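Projects Field Notes Student Reports About Contact
Student Reports > Food and Home > Where Does the Coffee Money Go?

Where Does the Coffee Money Go?

My project for the household economics class started because I looked at my bank app in August and got a little scared. I had spent $588 on coffee since the start of the year. I'm a student. I work weekends at a garden center in Semonport. That is a LOT of hours carrying bags of mulch, all turned into lattes.

So when we had to pick a topic I didn't have to think very long. My question was pretty simple: what am I paying for when I buy coffee out, and could I make something at home that I liked just as much? I added the last part because I've tried quitting before and it lasted four days. The coffee I made was bad and I was mad about it the whole time.

What I did

For 14 days I bought coffee like I normally do and wrote everything down in a notebook. What I ordered, what it cost, what time it was, whether I was by myself, and how much I wanted it before I got it (I gave that a score from one to five). Then for the next 14 days I made all my coffee at home and wrote down the same things, plus how many minutes it took me.

My teacher asked if I should mix up the days instead of doing one block and then the other. She was probably right! School started in the middle of the second block, so my mornings changed a lot and I was more tired. I'll come back to that.

The buying part

I mostly go to two places. One is Sudlow, the little coffee shop by the bus stop, and the other is the counter inside the Ospina grocery store. Sudlow is better and costs more. Ospina is fine, but the line is fast and I can get a bagel.

The first thing I noticed was that I almost never bought just coffee. I'd go in for a small coffee and leave with a small coffee and a muffin, or I'd say yes when they asked if I wanted oat milk, and that's extra. When I added it all up, the drinks were a bit more than half of the money and the rest was food I hadn't planned on. I had been blaming the coffee this whole time and the muffins were getting away with it.

The second thing was my "how much do I want it" score. In the mornings before work it was almost always a four or a five. In the afternoons it was mostly twos. I was going in the afternoon out of boredom, or to have somewhere to sit, or because my friends were going. One time I wrote down a one. I paid almost six dollars for a one.

The home part

I didn't want to buy a machine, partly because that would have wrecked my numbers. My aunt lent me her pour-over cone, and I bought filters and a bag of medium roast from Distus. They roast it across the river and sell it at the farmers market. The bag was 300 grams. I used my mom's kitchen scale to weigh the coffee every time, which my brother thought was hilarious.

The first few cups were sour. I read a bunch of advice online and most of it disagreed with the rest of it. What helped me the most was grinding a little finer and pouring slower, in three pours instead of one big one. I also let the kettle sit for a bit after it boiled, but I changed that on the same morning I changed the grind, so I can't say which one did it. (Change one thing at a time! It was in the project guide and I still didn't do it.)

By the second week I liked it. I wouldn't say it was as good as Sudlow. It was better than Ospina, and my brother agreed when I made him try both without telling him which was which. He's one person and he's 11, so I didn't put that in my results.

Time was the big problem. It took me nine minutes on a normal morning with washing up. On school mornings I don't have nine minutes, and there were two days I just skipped it and had a headache by lunch. I tried making it the night before and keeping it in the fridge, and that worked pretty well as iced coffee.

The other thing I missed was the walking around part.
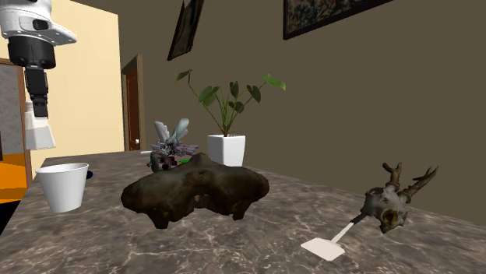 I like having a drink in my hand on the way to the bus, and a mug from the kitchen cupboard doesn't do that. I ended up using an old travel mug of my dad's. It leaks if you tip it too far, but it did the job, and Sudlow takes a little off the price if you bring your own, so I still use it on the days I go in.

What I found out

Counting the coffee, filters and milk, my home block cost me over 40 dollars less than my buying block. I didn't count the cone because I borrowed it, and I didn't count gas for the stove because I couldn't work out how to. I also didn't buy muffins at home, obviously, so some of that savings is really muffin savings. If I only compare drinks, the gap is smaller but it's still there.

Problems with my project

School starting in the middle is the main one. I was also trying to save money the whole time, so I may have been extra careful even during the buying block. Writing down a number right after you spend it makes you feel kind of watched, even if you're the one doing the watching. And it was hot out, so somebody doing this in winter might want a lot more coffee than I did.

What I'm doing now

I make coffee at home in the mornings, or the night before if I have an early class. I go to Sudlow on paydays and get whatever I want, including the muffin. I quit the afternoon coffees, mostly, and if my friends are going I get a tea or just sit there with them. I gave the cone back to my aunt and got my own, a green one, and I'm almost through my second bag of the Distus. Next I want to try their dark roast, but the stand was sold out the last two times I went.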